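Re: [Nemville quilters] Table for October

Carys Voyle wrote:
> Will 36 blocks fit on one table, or should I ask for two?

One's plenty, Carys!
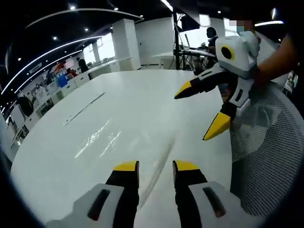
My blocks are finally pressed (all but the blue ones — don't ask). I'd lay out on the big white table with the rounded edge, but it's glossy, so bring a flannel sheet or everything will slide. Beca has pins.

Still to bring:

1. Batting, the thin kind.

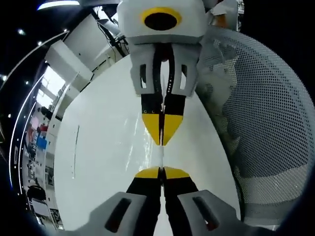
2. Your own scissors. Haf wants hers back.

See you at 7,
Tomos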